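Home | Animals | Space | How Stuff Works | Games

Why do metal things get scratchy?

Look at a big metal bin, the kind things get tossed into all day. Gray. Tough. Sides that slope. And scratches everywhere! Why?

Metal is hard but not magic. Every time something hard bumps or slides on it, a tiny bit of the top gets scraped. One scrape, you can't see much. Do it 3,000 times and you sure can.

Soft stuff is different. A squishy toy hardly leaves a mark. A bolt or a rock does. Harder stuff scratches softer stuff, thats the rule. Scientists even use it to sort rocks.

So what about chips? A scratch is a line. A chip is a little piece gone. Paint and coatings chip a lot, becuase they're just a thin skin on top. Edges go first.

Sloping sides, good trick. Things slide down to the middle. Easier to reach. But sliding = more rubbing = more scuffs. Oh well.

Try it! Get an old spoon (ask first). Hold it by a window and tip it slowly. See the tiny lines? More than 300 on some spoons. Now try a new one. Shinier, right? Fewer lines, so the light bounces off neatly.

More on shiny stuff next time.

Recent on Fliveck:
Why is rust orange?
How do magnets stick?
6 things that float
What is a hinge?

Contact us | © 2020 Fliveck | Back to top

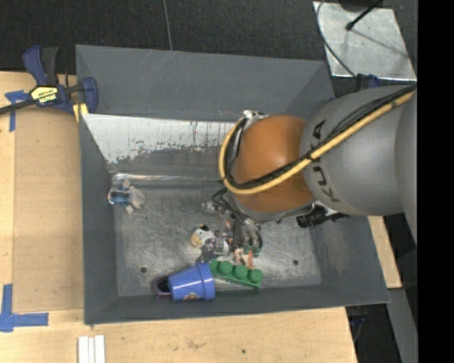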